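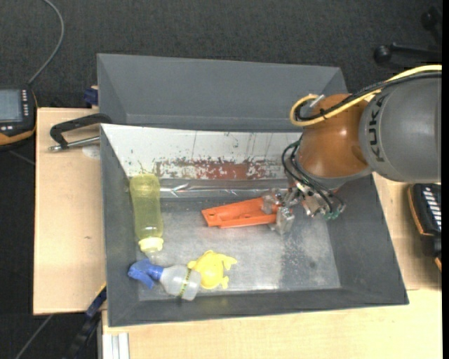

**Figure 3.** Bin-picking cell with a part held in the gripper fingers.

### 5.2 Failure analysis: late slip after a confirmed grasp

Of the 500 picks attempted in the January series, 449 ended with the part placed inside the tolerance zone. The remaining attempts were reviewed individually by two of the authors. The largest single class, with 16 cases, was what we call late slip: the controller confirmed the grasp, the arm began its lift, and the part rotated or dropped before leaving the bin. Long parts were overrepresented in this class. The orange trough-shaped part in Figure 3 is gripped at its right end, so most of its length extends to one side of the fingers, and any vertical acceleration produces a moment about the contact line. The grasp planner scored such end grasps highly. Its ranking considered clearance from the walls and from neighboring objects, but it did not include the distance between the contact point and the estimated center of mass.

A second fault made the first one harder to detect. Grasp confirmation relied on finger position alone, sampled once at closing. A part that pivoted between the fingers without leaving them gave the same reading as a stable one. In several late slip cases the Haleo supervisor therefore logged a success, and the arm continued to the drop-off pose with nothing in the gripper. The discrepancy was noticed by Bataineh when the placement counts failed to match the log.

We also examined whether cable drag contributed. The cables feeding the tool stiffen the wrist at some orientations, and Dovhaniuk measured a small offset in the force signal when joint 6 was turned past 45 degrees. The offset was repeatable – it could be subtracted – and did not correlate with slip.

Two changes followed. The planner now penalizes grasps far from the estimated center of mass, and finger position is sampled throughout the lift, with a protective stop if it drifts. The stop threshold was set by hand and has not been tuned for soft or deformable objects.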